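Equipment Planning for a Bottle-Handling Cell: Simulation Before Purchase
Project report, November 2023

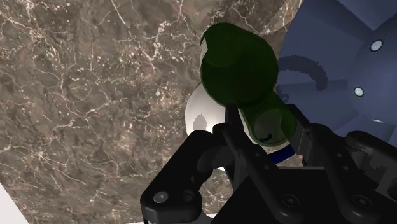

Figure 1. Simulated gripper view: translucent green bottle at the black fingers, marble countertop behind.

1. Purpose

The project had to produce a purchase list for one small handling cell in the Flevholm teaching lab. The cell will pick glass bottles from a counter and place them in a bin. The list is due before the lab's January ordering round. This report covers the gripper and the wrist camera. The arm is already owned and is outside the budget.

2. Constraints

The ceiling for all parts is 2,001 euros, including shipping and spare fingertips. The odd figure is what remained after the safety fence was paid for. Any item above 300 euros needs a written quote. Lead time must be under 90 days, counted from the order and not from the quote.

3. Method

We modeled two gripper options in simulation before asking for prices. The first is the Brerkico linkage gripper with angular jointed fingers. The second is the Hutura parallel gripper, which has flat pads and a shorter body. Scenes used household surfaces and mixed objects so that the camera would not be judged against a plain background only. Grasp poses were set by hand. No learned controller was used.

Glass was rendered as translucent. This raised the render time but was kept, as most of the bottles the lab intends to use are colored glass. In the view in Figure 1 the curves of the bottle overlap through the glass, and a white rounded object is partly hidden behind it. Edge detection on views of this type gave contours that did not belong to the outer shape of the bottle. The veined stone added more of them.

4. Findings that affect the budget

4.1 Camera. A color-only camera at the wrist is not enough for this task. A depth camera was added to the list, with the reservation that depth on clear glass is also poor. A second fixed camera over the counter is listed as optional.

4.2 Gripper. The linkage fingers take up a large part of the lower view when the camera sits close to the wrist. A longer camera bracket solves most of this — it can be printed in the lab, so only material is charged. The parallel gripper blocks less of the view but needs an adapter plate that our supplier, Van Acker, does not stock.

4.3 Spares. Fingertip pads are treated as consumables. Two sets are budgeted.

5. Recommendation

Request a written quote from Van Acker for the Brerkico gripper and the depth camera on one order. Hold the fixed camera until the first quote is in. If the gripper lead time is over the limit, request the Hutura unit and have the adapter plate machined in the school workshop.

6. Open points

Friction values for the pads were taken from a default material and have not been measured. Payload with a full bottle was not simulated. The bracket still needs a cable path.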